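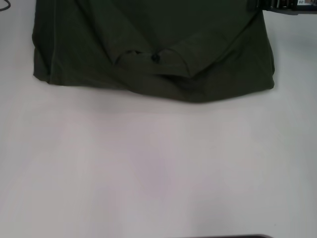

Button the top button before you fold, a reader wrote after the sweaters page went up, and the collar will mostly look after itself. Another reader disagreed by the end of the same day and said she had folded collared shirts open for years without any trouble. Both comments are still under the sweaters page for anyone who wants to read the full exchange.

Dark green shirt, folded, on a white tabletop. The sides are left rounded and the collar is on top, with one small dark button at the neck.

Folded Clothes, Page 4: Shirts with Collars

The gallery covers everyday clothes after folding. Earlier pages were T-shirts, towels and sweaters. Page 4 is for knit shirts with a collar and a short placket, along with the notes that go with them. Dress shirts will get their own page later, as most people hang them.

The notes come from sorting and folding the clothing for the spring swap in Fornitz. In April we had 283 pieces on the tables, and 40 of them were collared knit shirts. They took longer per piece than anything except fitted sheets.

The fold

Lay the shirt face down on a flat surface. Smooth it from the center out with the flat of your hand. Pull the hem gently so the front and back line up.

Fold one side in toward the middle, starting about halfway along the shoulder. Bring the sleeve back over itself so it lies inside the folded side. Do the same on the other side. The two sides should meet or nearly meet.

Fold the bottom up to just under the collar, either once or in thirds depending on the shelf. Turn the whole thing over.

On thick knits the side folds will not lie flat. They make a soft roll. You can press them down with your hand and they come back up a minute later. We leave them. A rolled edge takes up a little more room in a stack and does the shirt no harm.

The collar

Most of the trouble is here. A knit collar has some body when the shirt is new and less after a year of washing. An older collar tends to dip in the middle and spread to the sides. Set it with your fingers before folding, while the shirt is still face down, and then again after turning it over. Run a thumb along the fold of the collar from the back of the neck to each point.

On buttoning: we tried it both ways with the April shirts. Buttoned to the top, the collar keeps its round shape in a stack. Left open, it lies flatter, and the shirt is quicker to put on. For a swap table we button. At home I leave them open. A half-buttoned placket will gap a little between buttons, and the gap gets more noticeable when other shirts are stacked on top.

Collars can all face the same way in a stack, or alternate. Alternating keeps a tall pile level. With five or six shirts it makes no real difference.

Dark colors

Dark green, navy and black show lint first and creases second. Go over them with a lint brush before folding. A white table is useful for this work, as any dark thread or bit of fluff on it is easy to see and wipe off between shirts.

Creases in dark cotton look worse in flat light than they do when the shirt is worn. If a shirt is a bit rumpled after folding, it is usually fine to leave it. If it has been sitting in the dryer overnight, shake it out hard two or three times first.

Folding boards

We used a Pikon board for part of the swap. It gives every shirt the same width – handy when they all have to go on one shelf. The hinged panels catch on collars, though, and you have to lift the collar clear each time. After the first 16 shirts we went back to folding by hand on the table. For T-shirts I would still use the board.

Storage

A folded collared shirt fits a standard dresser drawer lying flat, two across, four or five deep. Filed upright it tends to slump, and the collar ends up bent against the drawer front. Zamik drawer dividers help if the drawer is shallow. In a deep drawer the shirts lean over the top of them.

For open shelves, keep stacks to eight or so. Past that the bottom collars are pressed flat, and anyone looking for the bottom shirt will undo the whole pile.

For a suitcase, fold the shirt in thirds as above and put a rolled pair of socks inside the collar. Place it near the top.

The table

Any smooth table works if it is a comfortable height. If your lower back hurts after half an hour, the table is too low. Ours came up several inches on bed risers from Zanetti, and we folded the last 129 pieces standing up straight. A tablecloth slides under the clothes, so take it off.

Comments on this page

Do you fold the long-sleeved ones the same way? Mine always end up with a lump in the middle.

Reply: Same fold, but run the sleeve straight down the side panel toward the hem and do not double it back at the elbow unless it hangs past the bottom. The lump is usually both cuffs landing in one spot.

My husband's shirts are too wide for our shelves even with the sides folded to the middle. Any ideas?

Reply: Start the side folds closer to the collar and let the two sides overlap. It makes a thicker bundle, so make fewer folds the other way.

What about the ones with a pocket?

Reply: Empty it, smooth it flat, fold as usual.

Previous page: Sweaters
Next page: Jeans and work pants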